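Category: City Walks & Old Buildings
Last updated: 12/12/25

Visiting the old town gate at Darkmont

Nuncombe
I would like to know whether the medieval gate may be visited in December, and whether the wall walk is included in the ticket.

Pennington
The gate is open to visitors throughout the winter. The wall walk is included, but it closes in bad weather – the notice is posted at the ticket desk each morning. Please allow 70 minutes for both.
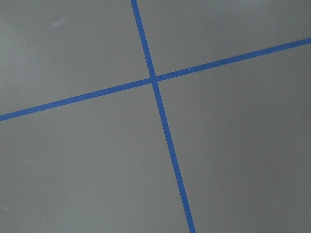
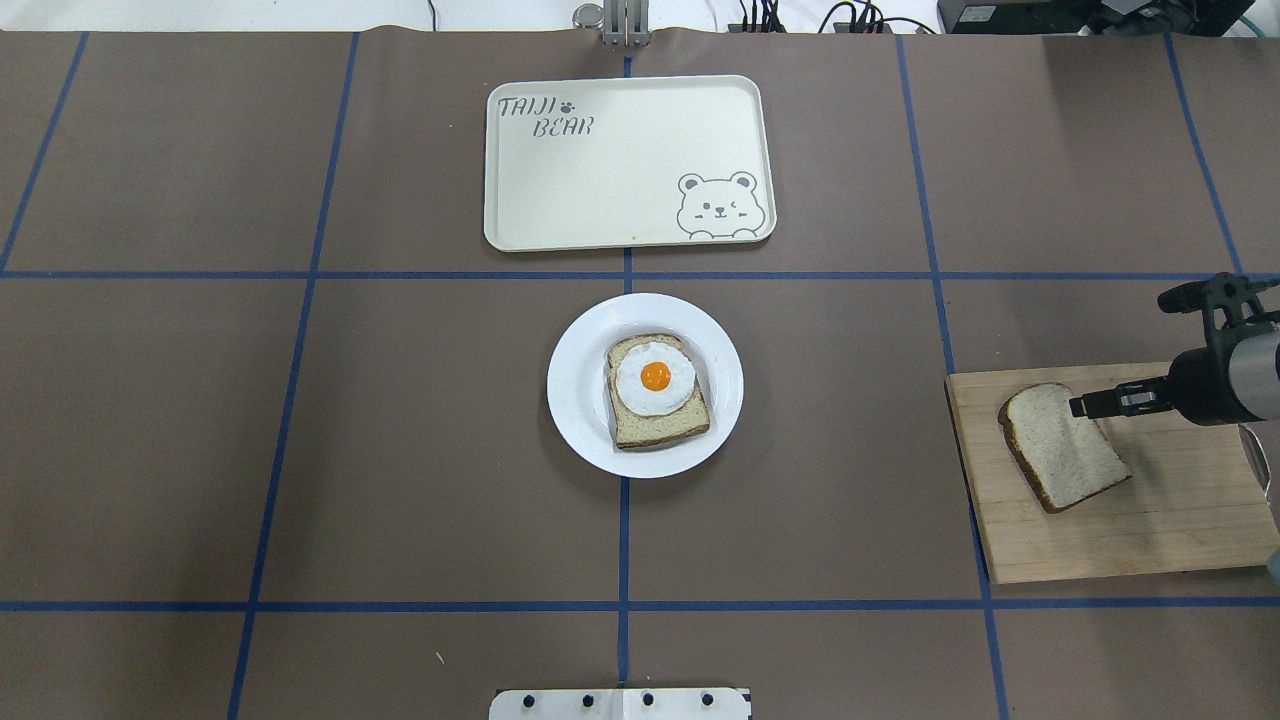 Blue tape on both surfaces.

Is there a step-free way into the lower hall?

Visitors may enter by the courtyard door on the north side and follow the level passage to the hall. The tower itself has 41 steps and no elevator.

Nisilix
I went a few years ago and liked the chapel more than the gate. Not sure about tickets.

Contact us | Back to top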